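Chapter 5
Checks, Stripes and Other Arguments with the Loom

Most people can recognise a gingham and very few can say what one is. Students asked to define it in the first week of a weaving course tend to write "a picnic", and it is hard to mark them down for it.

A gingham is a plain weave in two colours, or in one colour and white, with equal bands in the warp and equal bands in the weft. Where a coloured band crosses its own kind, the square is solid. Where it crosses the pale one, the square is a half-tone. The weaver has done nothing clever at all. Two sets of stripes have met at right angles, and the eye insists on seeing a pattern of squares.
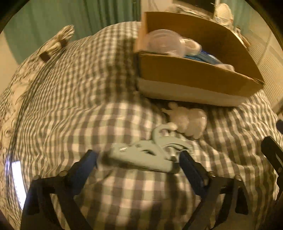 The half-tone is worth dwelling on, as it is the part that beginners get wrong. No thread of that middle shade exists anywhere in the cloth. Unpick a corner and you will find only the two colours you started with, plus a corner you now have to explain. Gyu-bin Han, whose notes on the Tillon sample books are set as reading for this chapter, calls the half-tone "a rumour spread by two honest threads".

Add a third colour and matters become livelier. The number of possible crossings rises from four to nine, and the cloth starts to look like a check with opinions. Purists will tell you it has stopped being a gingham. Shops will go on selling it as one, and shops have the larger audience.
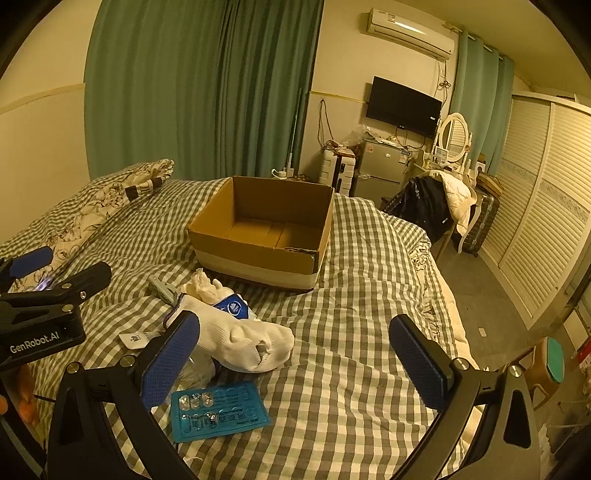

Fig. 5.1 Gingham check on a duvet, with a floral line print on the pillow.

Printed cloth gets its pattern by a different road. The design is laid on the surface after weaving, so it need pay no attention to the threads and can wander off into leaves and petals whenever it likes. The oldest pattern ledger in the Sondberg collection, dated 1934, keeps its prints and its checks in separate volumes. The clerk seems to have regarded the prints as a lapse. 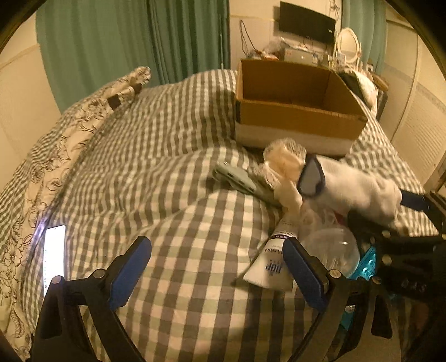

Drape is where the two part company. Fold a floral and it remains a floral, slightly abridged. Fold a check and every line in it reports the fact, which makes it a fine teaching cloth and a poor choice for anyone who dislikes ironing. Exercise 5 asks you to draw one fold in each. Allow an evening.

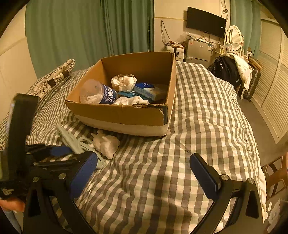 Fig. 5.2 Three-colour check under an open cardboard box.

Before going on to section 5.1, find a checked cloth at home and work out its repeat, starting from the edge of any band and stopping when the order of colours begins again.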